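From: Plurkamitz Stockroom
To: plurkamitz-floor list
Date: Tuesday, August 23, 2022
Subject: Re: [floor] Crates, tape, and the rolling shelves

On Monday evening, the packing bench wrote:

> Could we settle where the green crates live? Half of us were told they
> stay on the blue shelves until they're needed, and the other half were
> told they go on the floor inside the tape. I moved the same crate 2 times
> before lunch and I don't think it learned anything. Also, does the tape
> mean "put things here" or "keep out"? I have heard both, with equal
> confidence, from people who have worked here longer than me.

The tape means "put things here." It has always meant that. I know the old Jinduslow unit used yellow for keep out, and some of you came over from there with strong feelings, but we have been in this building long enough to have our own yellow.

So, for the crates. They live on the blue shelving, on the lower shelf, stacked no more than two high. When you are working on an order, one crate comes down and goes inside a square. When the order is finished, the crate goes back up with its label facing out. If you are holding a crate and are not working on an order, please ask yourself how that came about.

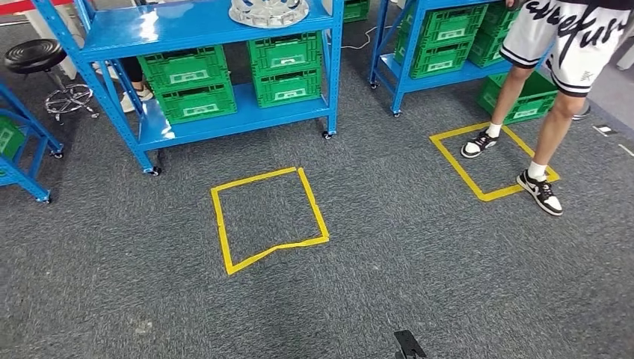 The shelving itself is on casters, and this has been taken as an invitation. Last week it traveled as far as the Pavliuk returns, where it spent the night. You may roll it out to sweep behind it, and then you roll it back to where you found it. Two people if the crates are full – it steers about as well as a piano and has less regard for ankles.

On the question of whether the squares are square: no. I laid that tape myself, on my knees, on carpet, and I invite anyone who feels strongly to do the next lot. There are 800 labels coming from Drurkex this week and all of them will be straighter than my tape, so those of you who need right angles will have something to look at.

The new labels replace the ones on the crate fronts. Peel the old one off first. We have tried sticking the new ones on top and you end up with something like plywood. We ordered 300 more than we need, and I would like that to still be true in October.

One last thing for whoever has been putting odds and ends on the upper shelf "for now." It's been for now since spring. Come and claim your stuff by Friday or it goes in the bin by bench 215, where I'm told it will be very happy.

– Stockroom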